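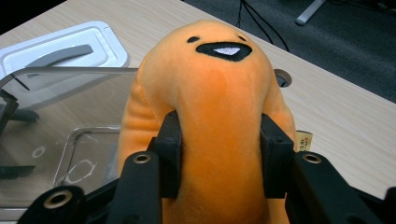 Etornam Kpodo wrote to me after my last column to say that a grown adult who keeps toys should at least have the decency to call them a collection. A collection has shelves, Etornam argued, and a spreadsheet, and some vague promise of paying for a roof one day. Anything short of that is clutter with a face on it.

I have been chewing on this for 2 weeks, mostly while sitting next to the clutter in question.

My complaint is with the word. "Collection" has become the note from the doctor that gets you out of gym. Say you own 4 stuffed animals and people look at you with concern. Say you collect them and the same people nod and ask whether you have the rare one. Nothing has changed except that you have implied there's money in it, and money makes everyone relax.

We do this with everything now. A man can't buy a nice pan without becoming a pan person. My neighbor took up baking in September and by the time the leaves were down she had a name for the operation, a logo, and a stamp for the paper bags. The bread was fine. It was fine before the stamp, too, but back then she used to hand it over the fence while it was still warm, and now there is an order form.

I understand the appeal. Liking a thing for no reason is an exposed position. You stand there holding it and someone says, "What's that for?" and you have nothing to say back. So we've built a whole vocabulary of cover stories. It's an investment. It's for the grandkids. It's good for my posture. I once heard a man in the Tutusley outlet store tell the cashier, who hadn't asked, that the plush walrus he was buying would be useful for long drives. I thought about that walrus for the rest of the day. I hope it is navigating.

The stores have caught on, naturally. Go into any branch of Bridden and try to buy something soft. The children's section has shrunk to a couple of bins near the restrooms, and the prime spot by the door belongs to a display aimed at people with mortgages. The tags talk about stress. They talk about sleep. One of them, hanging off what I would have called a bear, described itself as a "comfort object for focused work." The bear cost what a bear used to cost plus what a therapist used to cost, and I'm told it's selling well.

Hosamum goes further and numbers theirs. Each one comes with a card saying it is one of 1000, and I have seen people check the card before they look at the toy. A friend's brother has his sealed in a clear plastic box, which he dusts. He has never touched the animal inside. I asked him what it felt like and he said "mint," and I had to work out that he was talking about its condition.

I don't want to be too hard on him. He's happy, the box is very clean, and he knows more about stitching than I know about anything. But there was a time when the whole point of a soft toy was that you ruined it. You dragged it through a parking lot. You chewed an ear until the ear gave up. The one I had as a boy was washed so often that it ended up the color of dishwater and the shape of a sock, and no card on earth would have made it worth more than it was. I couldn't tell you which company made it. I could draw you the bald spot from memory.

Tae-yang Heo, with whom I have been arguing about this over lunch for longer than either of us would like, takes the view that I'm being sentimental and that people have always dressed up their pleasures. Our grandfathers, Tae-yang points out, didn't go fishing because they needed fish. They said they did. They came home with one small perch and a sunburn and everybody kept a straight face. The cover story is part of the fun, and it's rude to lift it up and look underneath.

That's a decent argument and I've been looking for the hole in it. The best I can do is this: the fishing story was free. You told it, your family rolled their eyes, and the matter was closed. The new stories come with upkeep. If your toy is an investment you have to check on it, and if it's for stress you have to notice whether you are less stressed, and then you're lying in bed at eleven at night grading a bear. My cousin uses an app called Zervas that tracks her hobbies and tells her which ones are "delivering." Knitting has slipped. She's thinking of dropping it. She loves knitting.

Some of this, I suspect, is plain embarrassment about spending. Roughly 600 dollars a year is what I figure I put toward things with no purpose, if you count the good cheese, and I arrived at that number only so I could feel bad about it properly. My wife asked what I was going to do with the information. I said I was going to have it.

So here is my answer to Etornam, such as it is. No, I won't be calling it a collection. I'm not putting up a shelf, and there will be no spreadsheet, mainly because I would then have to fill it in. When people come over and ask why there's a stuffed animal on a perfectly good armchair, I'm going to say that I like it and then stop talking, and they can do what they want with the silence. I tried this on my mother-in-law last month. She looked at it for a while and asked if we had any coffee.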